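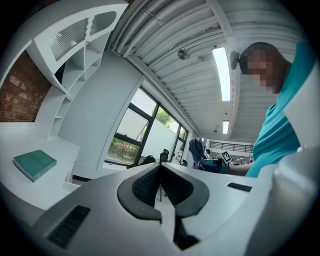 Moditz travel umbrella: three months of proper British rain

I've been through a shameful number of folding umbrellas. Station kiosk ones, a golf one I left on a bus, a posh one from Diekmann with a lovely curved handle that turned inside out on Southsea seafront and was never the same again. So when my friend Waltraud Heitmann told me to stop moaning and get a Moditz, I did as I was told. I've carried it every working day since December and I'm really very taken with it!

Size and weight

The maker gives the weight as 556 grams, so this isn't one of those featherlight things you forget you've packed. I thought that would put me off. After a week I'd stopped noticing, and on a windy platform I'm glad of every gram. Folded, it goes in the side pocket of my rucksack with the strap done up, or flat in the bottom of a tote bag under my lunch.

Opening and closing

One button does both. Opening is quick and a bit thrilling (warn whoever is next to you). Closing only drops the canopy, and you still have to push the shaft back in against the spring, which takes a firm shove. My mum, who has sore thumbs, couldn't manage it and went back to her old Fimine, a manual one that slides shut with no fuss. Worth trying in a shop first if your grip isn't great.

In the wind

Oh, it's good. My walk to work crosses a footbridge that eats umbrellas, and the Moditz has flipped just twice on it. Both times I pressed the button, the canopy folded down and it opened again as if nothing had happened - no bent ribs, no popped stitching. The Wadumov I had before this lasted 3 weeks on the same bridge.

Drying and folding

The cloth sheds water nicely and a few hard shakes at the door get rid of most of it. I leave it half open in the bath overnight. Rolling it up neatly is my one real grumble: the panels are slippery and the strap is a touch short, so unless you smooth each panel round in turn you end up with a lumpy bundle that won't fasten. I've got it down to half a minute now, but I do it badly when I'm late.

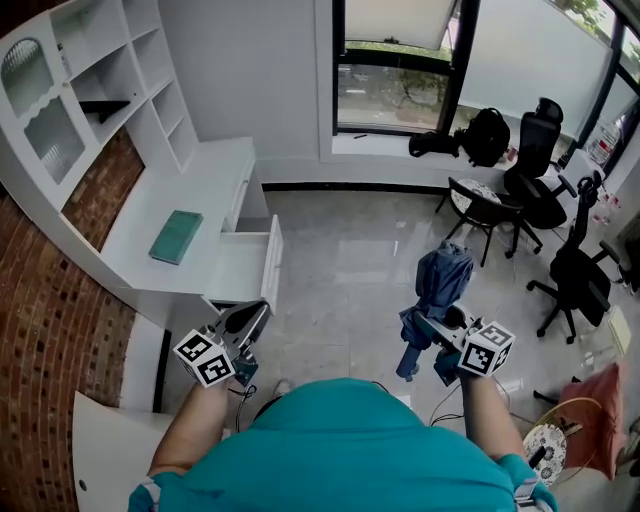
Price and guarantee

I paid 50 pounds, which made me gulp. It does come with a repair guarantee, and spare ribs are sold separately, so I'm hoping to keep this one going for years. The sleeve is the weak part - thin, tight, and mine is already coming away at the seam. I've stopped using it.

Would I buy it again? Yes, and I've got my eye on the longer walking version for my brother, who is tall and always has one wet shoulder.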